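**Skitero Residences: automation in room service, a thread from the housekeeping office**

Posted February 3, 2020. Several guests and a number of our own staff have asked what the robotic arm means for the people who clean and set up rooms at the Akano building. We will answer in the posts below.

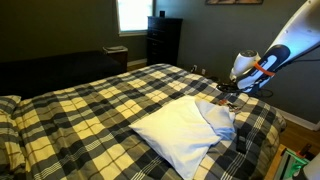 ## 1/ What the work is

Room setup at Akano covers bedding, pillows, cords, remotes and small appliances. The arm is being taught the handling of small appliances first. Beds remain with the room attendants.

## 2/ Where we are

The trial began in November in 8 of our furnished rooms. It runs between checkout and the next arrival. No guest is in the room while the arm is working, and an attendant is present the whole time.

## 3/ Who is affected

The housekeeping department at Akano has 22 employees. Of these, 19 work on the floors. No position has been removed, and hours have been kept at their previous level for the length of the trial.

## 4/ What has changed in the job

Seven attendants have been trained to work beside the arm. They decide when it starts, they stop it when they see fit, and they write down what went wrong. The writing was new to most of them. It is now paid time, entered on the timesheet under its own line.

## 5/ What attendants have told us

Opinion is divided. Some welcome having less to bend for and reach for. Others report that waiting on the arm breaks the rhythm of a room they could finish faster alone. Both views are in the report we sent to Gwynne, our parent company, and we asked that neither be shortened.

## 6/ On speed

The arm is slower than a person at every task tried so far. Room quotas have been lowered on trial floors to allow for this. Attendants on those floors are not to be compared with attendants elsewhere when reviews are written.

## 7/ On soft goods and cords

Comforters, pillowcases and loose power cords are still the hard part. A cord can hang differently each time an appliance is picked up, and attendants have had a good deal to say about how to hold one. Their notes are passed to the engineers at Jiltero each week.

## 8/ On pay

Trained attendants receive a higher hourly rate during trial shifts. The staff council has asked that the rate be made permanent. That request is under review and we have no answer to post yet.

## 9/ On privacy

Guest belongings are not handled by the arm. If anything has been left behind after checkout, the attendant collects it, logs it and takes it to the front desk before work begins.

## 10/ Questions

Employees may bring questions to the housekeeping office at shift change or leave them in writing. Guests may reply to this thread. The next update will cover the laundry floor.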